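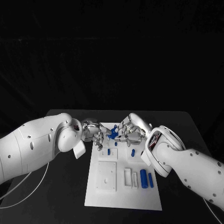
Two hands, one board: my weeks with the Urrutia bench kit

I've been promising you a proper write-up of the Urrutia kit since the fall, and people keep emailing me about it, so I'm finally sitting down to do it. If you missed the earlier issues, this is the two-arm assembly package that Cludside sells and rents out to small shops and teaching labs. You get the pair of arms, the multi-fingered hands if you pay for the upgrade (I did, and my bank account is still sulking), a practice board with its parts, and a year of the Trorach software.

Let me start with the board, which I expected to care about the least and ended up liking a lot. It's a plain white plate with little fixtures on it, and the parts that go with it are all the same bright blue. There are small pegs, a skinny cylinder, a fat cylinder, and one odd-shaped piece with bumps sticking out of it that has eaten most of my evenings. The blue against the white makes life so much easier, both for the software and for me when I'm squinting at it late at night. I put mine on a dark table with a black curtain hung behind it and my pick errors dropped right away. Cludside mentions this in one line near the back of the manual. It should be on page one!

Setup took me 43 minutes from powering up to the first peg in a fixture, and I'm not especially handy. Unpacking and bolting down was a separate afternoon, and you'll want a second person for that because the arms are awkward to lift. The calibration routine is nice and patient. You nudge each hand to a few spots on the board, press the button, and it works out the rest. I had to redo the right side once after I bumped the table.

Now, the hands. I've used plain two-jaw grippers for years, and I figured fingers would be mostly for show. For the pegs I still kind of think so – a cheap gripper would do the same job and do it faster. Where the fingers earn their keep is the bumpy piece. You can bring both hands in over the board, let one hold it and have the other pinch it from the other side, and turn it between them until it's facing the way you want. I tried the same move on my old setup and dropped the thing so often I gave up. With the Urrutia I got 90 clean handoffs before I stopped for dinner, with a handful of fumbles mixed in that I'm choosing not to dwell on.

Things I'd grumble about. The cables, first of all. They come out under the arms in big loops and wander across the table, and the clips in the box don't stick to anything. I bought my own. Then there's the wrist, where the housing is open enough that you can see the red wiring inside. It hasn't given me any trouble, but I do a lot of work around metal shavings and I'd love a little cover there. And the fingers can be slow to let go of small parts. There's a release speed setting buried three menus deep in Trorach, so go find it on day one and turn it up.

The software is fine. The teaching screen is simple, the names make sense, and you can save up to 3 boards on the basic plan, which feels stingy for what this costs. I asked about that and was told a bigger plan is coming in January, no price yet.

Support has been good to me. I wrote in twice, got a real reply both times, and the second one came with a short clip showing exactly which screw I'd overtightened. (It was the one I swore I hadn't touched.)

Would I buy it again? With the hands, yes, if you've got parts that need turning over or passing across. If you're only dropping pegs in holes, get the gripper version and spend the difference on a heavier table. And if you're on the fence, rent it first. Cludside has a demo bench set up at their Grescombe showroom too, and they'll let you bring your own parts as long as you book ahead.

I'm keeping mine on the bench over the break and trying the fat cylinder next, so send me your questions and I'll get to as many as I can in the next issue.

Mon 23 December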